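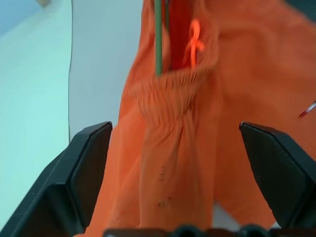
Skandov Film Studies Program
Search this site Search Enter keywords
Reading time: 2 min

Student Project Report: Costume and Continuity in the Skornotum Adventure Films
Submitted by Sointu Vuorinen
May 28, 2023

This report presents the results of a two-semester project on costume in the Skornotum films, a pair of seafaring adventures released by Asivari Pictures. The project asked how clothing helps an audience follow a character from the first film to the second when the story moves quickly and the cast is large. Particular attention was given to sleeves, which are often in view during sword fights and close conversation. A bright orange sleeve with a gathered elastic cuff, for instance, draws the eye to the narrow band of pleats where the cloth is pulled in, and the loose fabric on either side of it falls into folds that change with every movement. Such folds are difficult to match between takes.

Method

Both films were viewed in full and then reviewed shot by shot. The sample consisted of 2,125 shots, of which 2,000 were suitable for study. The remaining shots were excluded as too dark or too brief. Each entry in the log recorded the character, the main garment, and any visible change from the preceding shot. Viewing was completed in January in the Jääskeläinen Screening Room.

Findings

The first film keeps its lead characters in one outfit for long stretches, and continuity is strong. The second film changes costumes more often. The log identified 10 clear mismatches, most of them in the harbor chase, where collars and cuffs shift position between cuts. Test viewers did not report noticing these errors on first viewing. They did report confusion in the banquet sequence, where no mismatch was found but several characters wear similar colors.

Limitations

The study relied on the home release of each film, and the color grading may differ from the theatrical prints. The test audience was drawn entirely from students in the program. A further study should include the deleted scenes, which were not available for review.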